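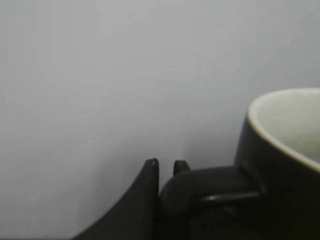
## Clurkent open day, August

Bradley Blackburn and I went over to the Clurkent building in Timumton for the open day. Doors opened at 9 and we were there a little after. Parking is on the left past the gate, and the sign for it is easy to miss.

The building used to belong to Jakubowski, the tableware importer, and the ground floor still has their old showroom counters. The upstairs rooms were closed. Entry was free, and by lunchtime almost 200 people had signed the book at the door.

### The mug and cup tables

Most of the morning was given over to drinkware. I liked the dark mugs best, nearly black on the outside with a cream glaze inside. The contrast is good and you can see how strong your tea is. Bradley thought the dark outside would show every fingerprint. We both picked up several to try the handles. I have large hands and want room for two fingers, and a few of the mugs on the next table wouldn't take more than one.

Ryan Birkett gave a short talk on glazes at 11. He covered crazing, dishwashers and why a pale inside stains sooner if you leave coffee standing in it. He recommended bicarbonate of soda and a soft cloth. The talk was due to last half an hour and ran well over, mostly through questions about chips on rims.

### Drinks

Refreshments were on the ground floor, with cans and paper cups put out for people to help themselves. 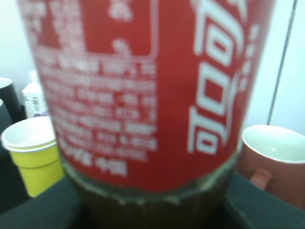 I had a Coca-Cola with Korean lettering on the can, and the cups were bright yellow with white insides. Bradley went without and waited for tea, which came out at 2. There were biscuits from a bakery in Nelterow, gone before we got to them.

Seating was short. We stood by the window with our drinks and talked to a couple who had come for the seconds sale. They had bought a teapot without its lid.

### Practical notes

- Last entry is at 4 and the doors shut at 5.
- Seconds are cash only.
- The lift was out of use, but everything open to visitors was on the ground floor.
- Buses back to Nelterow leave from the stop opposite the gate.

I bought one mug and a milk jug. Bradley bought nothing and has asked me to find out when the next seconds sale is.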